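## About Wemen

Small software company, Henden. We write the stuff that sits between a camera and a robot arm – finding the part, deciding how to hold it, planning a way there that doesn't knock over everything else. No hardware of our own. Never wanted any.

Started by Anoma Kumarasinghe and Karthik Bandara, who shared a desk at Akanda and mostly argued about grasp planners. Ermira Mujić joined to do perception, Ashraful Jayasinghe for control. Mirjana Berisha runs everything that isn't code, and a fair bit that is.

Most of our work is small parts. Switches, connectors, plastic bits – mixed up, lying any old way, on a plain table. Shiny metal pins are the worst for depth, thin white plastic a close second. 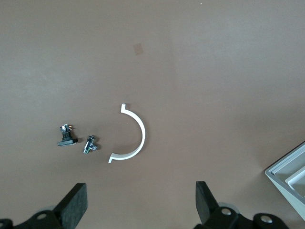 **Do we need to buy new robots to use your software?**

Usually not. If your arm takes position commands at 100 Hz or better and there's a camera on the wrist we can proably work with it. Send us the model number and we'll check.

### What we make

**Tikano** is the main product. Takes wrist camera pictures in, gives ranked grasps out, then plans the move. Runs on one ordinary PC, no cloud. Version 4 is the current one, version 2 still gets fixes for the people who haven't moved over (you know who you are).

Comes with a replay tool. Every attempt gets logged, good or bad, and you can step through what the planner saw and why it picked what it picked. Ermira wrote it for herself over a weekend, now customers ask about it more than the planner.
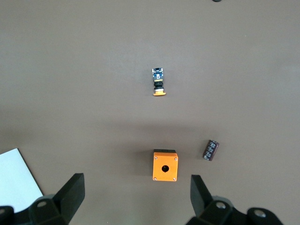
The logs also feed our test set. Around 525 recorded layouts at the moment, and every change to the planner gets run against all of them before it goes out. Slow – starts in the evening, results by breakfast. Ashraful wants it faster. So does everyone.

### Working with us

Send parts, a box of them is fine, plus a note on what goes where. We try them on our bench and write back with what worked and what didnt. Visits on Mondays, ring first, the door buzzer is broken.

Hiring: one person for motion planning, C++ and Python, Henden office. Write to Mirjana.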